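Filed under: Grantee Updates / Community Language Projects

Osier Oral History Project: Second Progress Report
November 14, 2023

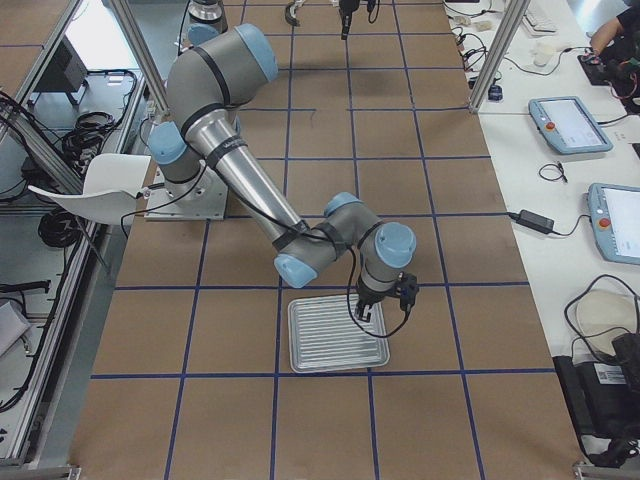
When we last wrote, in August, we had promised 20 finished interviews by the fall. We have 13. The other seven exist in various states, including one that consists of four minutes of conversation and fifty of a parrot. Natalie Lambert has asked me to say that the parrot's owner has agreed to a second sitting, in a different room.

The recordings we do have are better than the ones in the application. Former workers at the Durmont cannery have been generous with their time and even more generous with their opinions of each other. Two of them gave us completely different accounts of the 1974 flood, and each warned us about the other. We are keeping both.

Transcription is where the schedule went soft. Our original plan allowed one hour of typing for every hour of tape, a figure I came up with myself and would like to retire quietly. Five is closer. Muthu Annamalai and Keerthana Rodrigues have now typed and checked 117 pages, and they have settled, after a long exchange of emails, how to spell the local word for a fish knife.

Spending is under budget on travel and over on postage. It seems people who worked in a cannery for thirty years do not care to receive a release form by email. Annapurna Shetty mailed them all again with stamped return envelopes, and most came back, several with recipes.

We would like to move the listening evening from winter to spring. The hall has heating in the sense that there is a heater. Reto Aebischer is holding two dates for us and would be glad to hear which one suits your office.

Still to do before the next report: the remaining seven interviews, an index, and a decision on the recipes. No extra money is requested at this time, though the postage line could use a kind word.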